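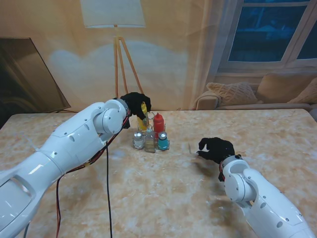

Flarotgate Table Condiments

Version 4 of the set. Maintained under the Dinu project. Last revised in November.

What it covers

Flarotgate Table Condiments is a collection of short recordings of one everyday job: sorting out the condiments on a dining table. Containers are lifted out of a wire caddy, put back, swapped round or set down beside it. The table has a marble-like pattern and stays the same throughout. There are 2,049 recordings in this version, and each comes with a one-line note of the task.

The objects

The caddy is the small wire kind found on café tables, and it lives in the middle of the tabletop. The containers grouped with it include a yellow squeeze bottle. Squeeze bottles are listed by colour in the notes and never by what is inside — the fillings were changed too often for that to be reliable.

Task notes

Notes are written in plain words, such as "put the yellow bottle back in the caddy" or "move the caddy nearer the edge". A bottle counts as put back when it stands upright inside the wire and has been let go. A bottle leaning on the rail from outside does not count.
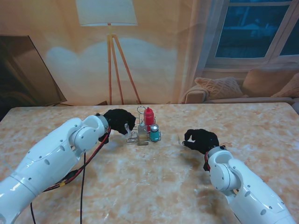

Left and right in the notes are always given from the near side of the table. Version 3 mixed the two, and 31 notes had to be rewritten. If you still hold that version, replace the notes file and leave the rest as it is.

Folders

tasks — the notes, one line per recording
table — the recordings, numbered in the same order as the notes
objects — the list of containers with the names we use for them

Known problems

The pale pattern of the tabletop makes thin wire hard to pick out, and the caddy's base suffers most. Two of the early folders use "holder" where the later ones say "caddy". They mean the same thing.

Use and credit

Free for teaching and research. Please credit Prolberg and give the version number. The matching set for cutlery trays is kept separately under the name Voder and has its own README.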